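Pletau Bead and Cord Kit: I Finally Used Up the Whole Box

I bought the Pletau kit back in May, mostly because my niece had been making bracelets at my kitchen table for weeks and I was jealous (I am a grown adult, yes). It comes with 1000 beads, a roll of stretch cord, a little bag of crimps and a pair of tiny scissors. I've now made something with nearly every bead in there, so I feel okay giving it a proper review!

Let's start with the cord, the thing I complain about in every kit. The Pletau cord is 0.7 mm and clear, and it holds a surgeon's knot really well if you pull it tight and put a dab of glue on it. I skipped the glue on my first three and two of them came undone, one in the cereal aisle. Pre-stretch it too. Give it a few good tugs before you string anything, or your bracelet will fit on day one and slide off over your hand a week later.
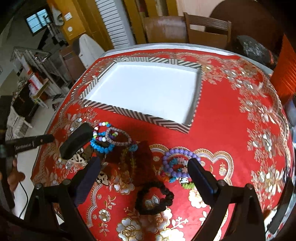
The scissors are junk. They chew the cord and leave a fuzzy end that won't go through the smaller holes, and I gave up and used my nail clippers. I'd happily pay the same price for the kit with no scissors and a second roll of cord, and I did run out of cord long before I ran out of beads.

Bead quality is good for the money. A few had holes that were blocked or drilled off center, maybe a dozen in the whole box, and I could clear some of those with a pin. I wore one bracelet through a month of dishes and showers and the color held up fine. The storage case is another story. The lid pops open if you look at it funny, and the dividers don't reach the bottom, so the tiny beads creep underneath and mingle. Mine lives in a zip bag now. 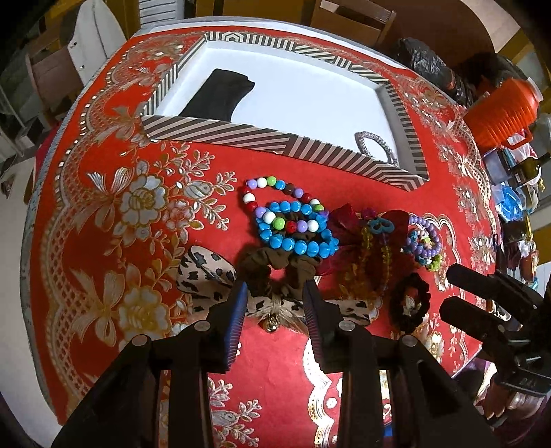 Nikau Te Moana
Craft and Hobby Reviewer

I also tried the Maihi kit so I'd have something to compare it to. Maihi gives you 670 beads and charges a bit more, but the case has a real latch and the cord is thicker. If you're buying for a kid who carries everything around in a backpack, get that one. For sitting at home in front of a show, I'd still go with Pletau, just for the bigger choice of colors.

The instruction booklet has six projects and they're all the same project with different colors. I got way more out of trying things on scrap cord first. My one real tip is to lay your pattern out before stringing it, on something soft so the beads don't roll. An old washcloth works great!
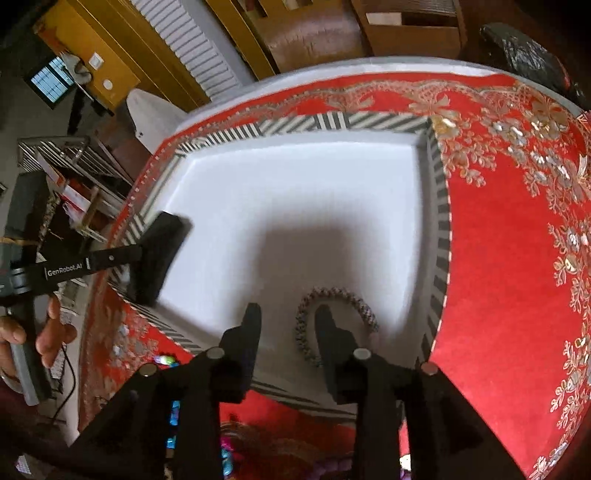

Sizing took me longer to figure out than it should have. Measure your wrist and add half an inch for small beads, closer to a full inch for the chunky ones, which take up more room on the inside of the loop. The booklet's size chart ignores that completely and everything I made from it came out tight.

Four stars from me. I'd buy it again, and I've already got a refill roll of cord on the way.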